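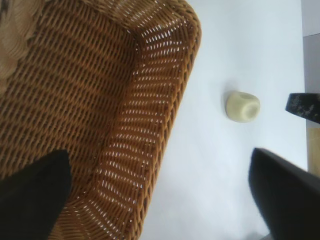
Sikovville shop drops "lifetime" label from wicker baskets after 20-month trial

6th November | By Els Meijer
2 min read

SIKOVVILLE – Harms, the housewares shop on Grener Street, will stop selling woven baskets under the words "lifetime storage" and will put a plain care card in each one instead. The change covers every wicker and rattan basket in the store and takes effect with the next delivery.

The shop says it got tired of repeating a claim it could not back up. Suppliers have told buyers for years that a tight weave will outlast any plastic tub. Harms asked for proof and received brochures.

So the shop lent 47 large baskets to households in Sikovville and nearby Asau and asked them to use the things normally, for bread, fruit, mail, toys or whatever was lying on the table. The trial ended in October. Of the 47, two came back with a broken rim. Many more had snapped strands on the inside wall, where people had dragged things out by the corner.

"A thick rim looks strong, and people pick up a full basket by it," said Els Meijer, who buys storage goods for Harms and wrote this release. "I did that for years too. I'd like to see the supplier who tests for it."

The new card is short. Lift from underneath. Line the basket before putting fruit in it, as juice gets into the weave and stays there. Wipe the table under it now and then, because crumbs fall straight through the gaps. Keep it away from the radiator.

Harms is also dropping the phrase "declutter in minutes" from its shelf signs. Households in the trial were asked whether a basket had made a room tidier. Most said the table looked better and the basket got fuller. Several could not say what was at the bottom.

"Putting small stuff in a big basket is moving it," Meijer said. "If you want it sorted, you still have to sort it."

The baskets will stay on sale at the same prices. The shop has 332 in stock with the old tag and will swap the tags by hand before they go out on the floor. Customers who bought one with the "lifetime" wording can bring it in for a card, or for a refund if the rim has split.

Harms has no plans to test its plastic tubs, though Meijer says she has asked.

Press contact: Els Meijer, Harms, Grener Street, Sikovville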